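Clovmont noodle supper moves to Jonia Hall, starts earlier

The October noodle supper is on, but not at the old place. Organizers confirmed the move to Jonia Hall this morning after the boiler at the Sarmiento Street annex failed its inspection. Doors at 5 p.m., an hour earlier than last year. Last bowls at 8.

Tickets are $21 for a family table, $2 for a single bowl of broth and noodles if you just want to drop in. Kids under five eat free. Cash or check at the door — no cards, the reader is still out for repair.

Cherry Mae Yap is running the kitchen again. Three broths this year: chicken, pork and a mushroom one for the vegetarians, who complained last time and had a point. "We ran out by seven and people were mad," Yap said. "So more of everything."

Last year's supper brought in $1000 for the library roof. The goal this time is $2000, with Grornness Hardware matching the first half. Store owner Rogelio Sison said the offer stands "even if it rains, even if its ten people."

Parking is behind the hall, enter from the creek side. The front lot is being repaved and will be coned off all week.
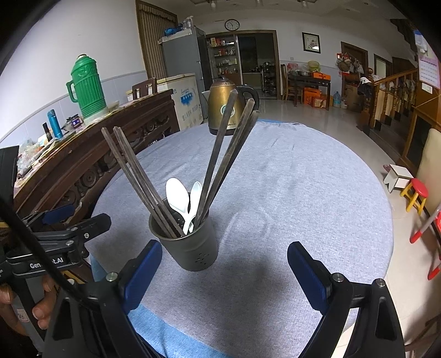
Bowls will be washed and reused this year, so the kitchen wants fewer throwaway utensils too. Bring your own from home if you can. Dark wooden chopsticks and white plastic spoons standing together in a metal cup with drain holes, that kind of everyday set is fine, just put your name on it somewere. Anyone who forgets can borrow at the serving window. Questions go to Yap at the hall office, mornings only.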